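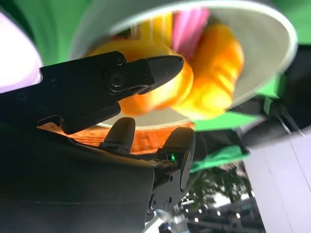 Wrist camera, looking up past the fingers at the bowl.

Open day at Drolovstead – who else went?

kettlefish51
So I finally got to the robot open day and had a great time! Two black hands, a green tablecloth, and a whole pile of play food to move around. I drove 93 miles for this and I'd do it again. They let us look through the wrist cameras too (way more confusing than I expected, you mostly see gripper). My favorite was the cake slices.

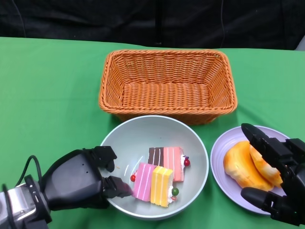 Cakes in the bowl, basket empty, one hand at each dish.

plumbline
I was there in the afternoon. Fun, sure, but 300 people lined up to watch toy cake get moved? The Tromuston demo in March had real boxes, and you could ask the operators stuff while they worked.

kettlefish51
Eh, I was at Tromuston and I couldn't see a thing from the back. Boxes are easy anyway, they've got flat sides. Those slices sit jammed up against each other with little cherries on them – I'd probably knock one over myself.

ora_2368
Was there a talk? The Jovier page said there'd be one and I couldn't find the room.

kettlefish51
Yep, upstairs, and it started late. Skip it, stay by the table. Here's one from the head camera with the cakes over in the basket.
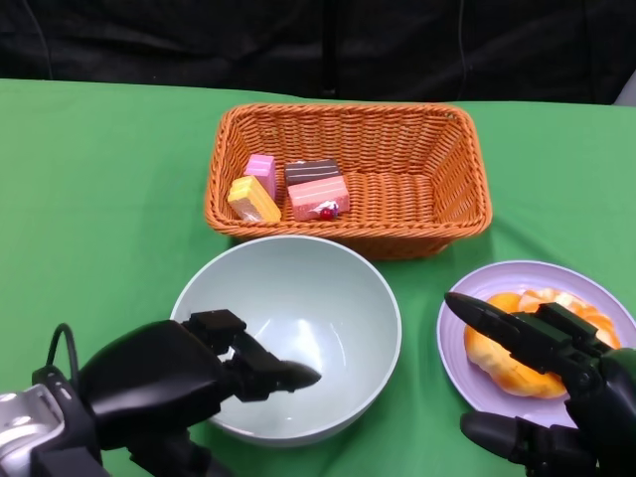
plumbline thinks they should post the failure rate at the door next time, and I'm with him on that. A demo with no numbers is just a show.

kettlefish51
Okay, fair, I'd read that sign. I'm still going next year, and I'm getting there early for parking.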